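Let the Kids Tape It Together

I judged at the Brolau student robotics day last April, and I'm still arguing with people over the scoring sheet. Ten points for "neat presentation"! The team from Trerkier lost most of those, and I think that's nuts.

Their project was bin picking, and bin picking is hard. You've got blocks lying every which way, leaning on each other, and the arm has to get down in there without banging the sides. They logged 582 attempts over the semester and wrote up 196 of them as failures, with a note on what went wrong each time. I read a lot of those notes - way more than I had to - and they were the best thing I saw all day. The team that won had a gorgeous poster and had run their demo maybe a dozen times.

I get why schools like tidy. Tidy looks good to parents, and it looks good to whoever signs off on the budget. But a student setup that's still changing every week is going to have tape and zip ties on it, and I want it to.
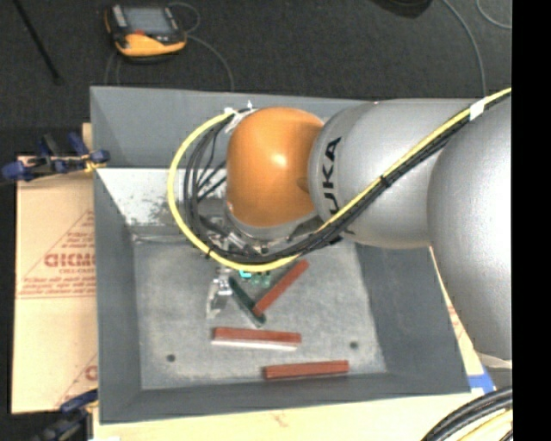

So my pitch for next year is simple. Drop the neatness points and give them to the logbook. Let kids bring the ugly version, the one they've been fighting with since fall, and ask them what broke. You'll learn more in five minutes than any poster will tell you.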